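Harnlow Hall Kitchen – Gallery
Page updated 24 June 2019

The kitchen at Harnlow Hall was refitted over the summer and has been back in use since October. The old steel benches went to the Gralthorpe football club and the back wall was replastered. Most of the small gear was sorted, and anything chipped, bent or without a lid was given away or thrown out. What stayed is now kept on open shelves so that hirers can find it without opening every cupboard.

This page is for groups who want to know what they are getting before they book. It covers the washing-up gear and the work tables. The main hall, stage and car park have their own page.

Bethel Chala put the list together and keeps it up to date. If something on it is missing when you arrive, write it in the blue book beside the door.

Washing-up gear
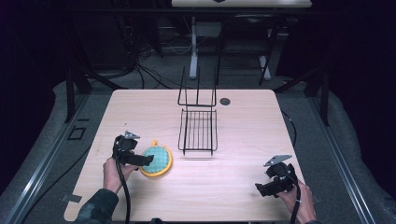 Drying space was the most common complaint under the old set-up. Plates were stacked on tea towels along the bench and there was nowhere left to serve from. We now have wire racks that can be carried to whichever table is free. The black one has tall upright loops at the back and a flat grid in front, and it stands on small feet, so put a folded towel underneath before loading it with wet dishes. The round quilted pot holder with the yellow rim has a hanging loop and goes back on the hook beside the stove. Please don't use it as a trivet on the tables.

Plates go in the uprights and bowls go face down on the grid. Cutlery has its own tub under the sink. Large trays don't suit the racks and are better dried by hand and put straight away.

Tea towels are not supplied. Bring at least 6 for a sit-down meal. Detergent and scrubbing brushes are under the sink, and there is a spare bottle in the tall cupboard if the first runs out.

Crockery is kept on the two lower shelves. There are enough dinner plates, bowls and mugs for 40 people, all plain white. Groups larger than that can borrow extra from the Dorton hall by arrangement – ring them directly, as we don't hold their key.

Work tables

The tables are used for preparing food, for craft mornings and for the Negussie cooking classes, so they get a fair amount of wear. They were chosen to be light enough for two people to shift, and they can be pushed together for a buffet. The colour is pale, and beetroot, turmeric and felt pens all leave a mark if they are left to sit.
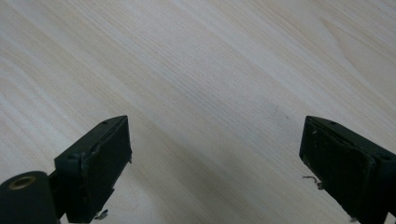 Wipe them down with a damp cloth and a little detergent, then dry them. Do not use bleach, scouring powder or steel wool. Chopping boards are on the top shelf and should be used for all cutting, including bread. Hot pans go on the stove top or on one of the cork mats, which are in the drawer to the left of the oven.

If a table is scratched or stained during your booking, tell us when you return the key. Small marks are expected and we don't charge for them. Gouges and burns come out of the bond.

Please lift the tables when you move them. The floor was resealed at the same time as the other work and drag marks show up badly near the servery.

Before you leave

Empty the racks and put everything back on the shelf with the matching label. Take rubbish with you, as the bins at the side of the building are for the playgroup. Turn the hot water off at the wall – the switch has a red cover – and leave the window above the sink on the latch.

Bookings and key collection are handled through the front office.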